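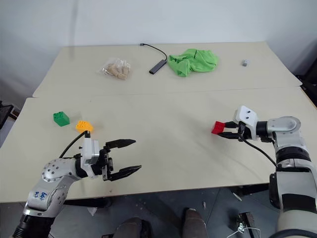

## Toy library fit-out, second progress report

2022-04-10

Hello again from Clodildale! Last time I wrote, the back room was mostly boxes and good intentions, so I'm very pleased to be reporting on actual furniture and actual toys. Your grant has been working hard since then (so have my knees).

### The sorting tables

We went with the cream tables from Vanags in the end. I know I'd told you I was leaning towards the round ones, but two rectangular ones can be pushed end to end and you get one long run for sorting, which suits us much better. They don't line up perfectly. There's a small step in height between them and a bit of a seam, and I've written to Vanags to ask if they do adjustable feet. For big chunky blocks it makes no difference at all. For the smaller wooden bits I'd like it flatter, as I can see things lodging in the join.

The pale tops were a good choice, I think. Colours show up beautifully on them and you can spot a stray piece from the doorway. The tables came to $604 delivered, a little over what I'd put in the budget, and I've taken the difference out of the shelving line because the shelving came in cheap.

The walls have stayed plain white and the floor is still bare grey concrete. I'm in two minds about the floor. It sweeps up easily, but it's hard on anybody kneeling down to a toddler's level, and a mat or two would be a kindness before the cold weather. More on that below.

### The toys

Sorting is well underway. I've been doing it by type first and worrying about condition second, which is slower at the start but saves handling everything twice.

- **Chunky building blocks.** The big studded ones for little hands, in green, yellow-orange and so on. These are our most-borrowed item by a mile and I'm delighted with how many were donated. We have 416 logged so far, and that's before I've opened the Merville boxes.
- **Wooden pieces.** Small light-brown ones, a bit like pegs or dowels. I've been keeping them in clear plastic bags so families can see what they're taking home and we can see what's come back. I haven't settled on how many go in a bag yet. My feeling is fewer than you'd think, as a heavy bag tends to come home light.
- **Odds and ends.** Every sorting table collects these! There's a little grey metallic cube I haven't matched to any set, and I'm setting that sort of thing aside until the whole donation has been gone through. Anything that tiny stays out of the under-threes boxes regardless.

The USB hub and the cloth live up on the far table along with the bagged pieces, leaving the near one for whatever's being sorted. The cloth is bright lime green and impossible to lose, so I'd happily order more the same.

### Money so far

| Item | Spent |
|---|---|
| Tables (Vanags) | $604 |
| Shelving | $250 |
| Bags, labels and cleaning supplies | $111 |

Receipts are in the envelope with the signed copy of this report. The label maker isn't in there yet – I paid for it myself and keep forgetting to claim it.

### Still to do

1. Finish logging the Merville boxes.
2. Fix the step between the tables, or swap one if Vanags can't help.
3. Decide on bag sizes for the wooden pieces and print the contents cards.
4. Get prices for floor mats. Vondstead has some foam ones that look promising, though I'd like to feel how thick they are before I commit.

I'm still aiming to have families borrowing from the new room by August. If you'd rather the mats came out of a separate request, let me know and I'll write one up. Otherwise I'll put them under furniture and send you the quote first.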